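Codano opens second phase of small-item storage trial

Plan to test tapered baskets and fixed stops on studded work surfaces in shared flats and holiday lets

Codano, the household storage design practice, has begun the second phase of its trial of small-item storage for entrance halls. The work is being carried out with the product testing workshop Fillau and runs until the end of April. It looks at how everyday objects such as keys, glasses, gloves and phone chargers are put down, moved and put away on a surface near the front door.

The first phase covered 16 households and dealt only with open trays. It found that trays with low sides were used often but were also pushed out of place, and that items tended to end up next to the tray. The second phase replaces the tray with a rectangular basket and places it on a studded baseplate, so that stops and dividers can be fitted, taken off and moved without tools.

Fillau has prepared 2 layouts. In the first, the basket stands free on the baseplate and the area in front of it is left open as a landing surface. In the second, grey LEGO pieces are set close to the foot of the basket. The layouts are otherwise the same and use the same basket type, which is wider at the rim than at the base.

"A tapered basket is easy to reach into, but it has a smaller footprint than people expect when they look at it from above," said Araceli Cabello, design lead at Codano. "The space under the slope of the sides is usually lost. We want to know if a low part fixed there can do a job, either by holding the basket in place or by giving a long, thin object somewhere to lean."

Glasses and sunglasses were chosen as the main test object for this phase. They are put down and picked up several times a day, they are easily scratched, and households in the first phase named them more often than any other item when asked what they had mislaid. Each session starts with the glasses folded and laid on the baseplate. The user then puts them away in whichever place seems most suitable, with no instructions given.
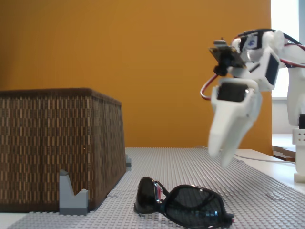
Woven basket on a light grey LEGO baseplate, with a V-notched grey piece at its base and a folded pair of black sunglasses.

Three points are recorded for each session: where the glasses are placed, which way up the lenses are, and whether the basket has shifted on the baseplate. Shift is measured by reading the position of the basket's corners against the grid of studs, which gives a repeatable figure without marking the surface. Readings are taken at the start and end of each session by the same person.

Unai Barroso, who runs the testing workshop at Fillau, said the baseplate had simplified the measuring work. "With a plain tabletop we had tape lines and a ruler, and the tape lifted. With studs you read off a row and a column and write them down. It is also quick to go back to the starting layout between users."

The notched piece will be tried in several positions along the base of the basket. Codano has not settled on a final shape, and the height of the arm and the depth of the notch may both change before the end of the trial. Plain bricks will be used in other positions as a comparison.

The phase will take in 20 households, made up of shared flats and holiday lets managed by Cordero. Holiday lets were added at the request of Soledad Montes, operations manager at Cordero, who reported that guests regularly leave glasses and chargers behind on hall furniture. "Our cleaning teams log what they find and where they find it," she said. "That log goes back further than this trial - we will be able to compare the two."

A total of 3000 sessions is planned across both layouts. Results will be sorted by layout and by type of household, and will be published as a short technical note under the project name Henex. The note will include drawings of the basket, the positions of all fitted pieces and the full table of readings.

No retail product has been announced. Codano will decide on further work once the results have been reviewed with Fillau and Cordero.

Notes for editors

Codano designs storage for halls, kitchens and utility rooms. Fillau carries out user testing of household goods. Cordero manages furnished short-stay and shared accommodation.

Press contact: Rodrigo Escobar, Codano press office. Technical questions on the measuring method should be marked for the attention of Eusebio Robles at Fillau.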